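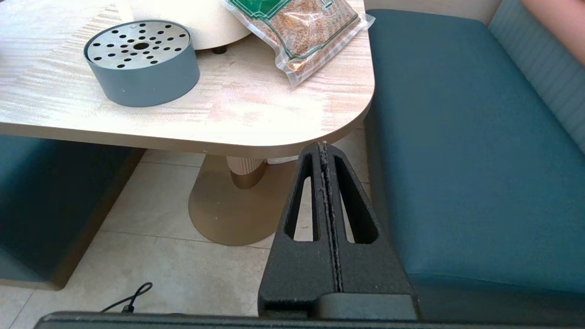 1 min read

SIRKVILLE, March 31, 2023 – Jotamico today published the care routine for its table-service arm, a document the company concedes will not be optioned for film.

The routine takes 12 minutes. With the arm parked, staff brush the seam between the two fingers, where lighter debris likes to cling, then wipe out the tapered windows in each finger and check the wrist mount for play. The grip test comes last, on a canister with a perforated lid.

"We wrote 550 words on cleaning a gripper and cut none of them," said Nafula Temba, head of field service. "Crumbs are patient."

Wycliffe Mugo, who looks after the cell at Whiteley, asked for one addition: look under the table for cables before moving the base. It is now step 2.

Printed copies ship in June.

Press contact: Nafula Temba, Jotamico, Sirkville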